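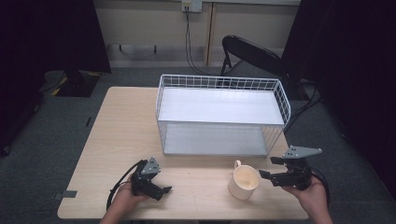

The Hirker Hand Set is a pair of powered grippers that you hold yourself, one in each hand, and use to do ordinary jobs around the house or shop. The idea is that you show the work with the same kind of fingers a robot would have, and the recording goes to a pair of arms that tries to copy it. I had the set for six weeks. The job I came back to most was the plainest one I could think of: a cup on a table, with a white wire unit behind it to put the cup on. Cables run from both grippers, and the right one has its finger beside the cup, where most of my attempts began. It's slow work even with a person doing all the thinking, and that says a lot about where household robots are in 2023.

What you get

The Hand Set costs $548. That covers two grippers, the cables and the recording software. It doesn't cover any arms. For those I used a pair of Gruber bench arms, which sell for $2,954 and accept the Hirker fingers with an adapter plate. You can buy the Hand Set alone and still learn plenty from it, but it won't do a chore for you.

Setup took one evening. The software found both grippers on the second try. The manual is short and assumes you already know what calibration is. Mine drifted whenever I unplugged a cable, so I stopped unplugging them.

In the hand

The grips are comfortable for half an hour. After that my thumbs got tired, the right one first. The cables are stiff, and the left one likes to drag over the table top when you reach across. I would have liked them to leave the body at a different angle.

Holding a cup from the side works well if the fingers meet it low down. Go too high and it tips. Thin plastic is harder than a heavy mug because you get very little feel through the trigger, and you squeeze more than you need to. One hand can do the whole job. I tended to keep the left gripper just over the table with nothing in it, ready to steady things. With a wire edge to clear, that spare hand is worth having.

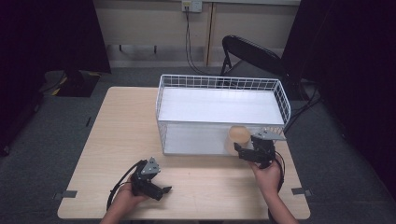 How the arms did

With the cup in the same place every time, the arms could pick it up and put it on the wire unit more often than not. Move the cup a hand's width to the left and they got worse. Turn the handle of a mug toward the fingers and they mostly pushed it along the table until I hit stop.

Towels went badly. The arms would pinch a corner, lift it, and then fold it over nothing. Sorting screws into trays for my bench went better than I expected, provided the screws were large and already spread out. I wouldn't leave any of it running while I was out of the room.

Compared with the Pedska

I also tried the Pedska Pair, an older set that works the same way. Its grips are lighter and its cables are softer, but the jaws are narrow and a round cup rolls out of them. The Hirker holds better. Pedska has the better software by a wide margin, with an undo button that deletes your last attempt. On the Hirker you have to find the file yourself.

Sindness sells rubber finger covers that fit both. They help with glass and do nothing for cloth.

Who should buy it

Schools and small shops that want to find out whether a task is ready to hand over will get their money's worth from the Hand Set. If you want the dishes put away, keep doing it yourself for now. I'm sending the arms back and keeping the grippers, mostly for the screw trays.

Score: 6 out of 10

Posted 25 Mar 2023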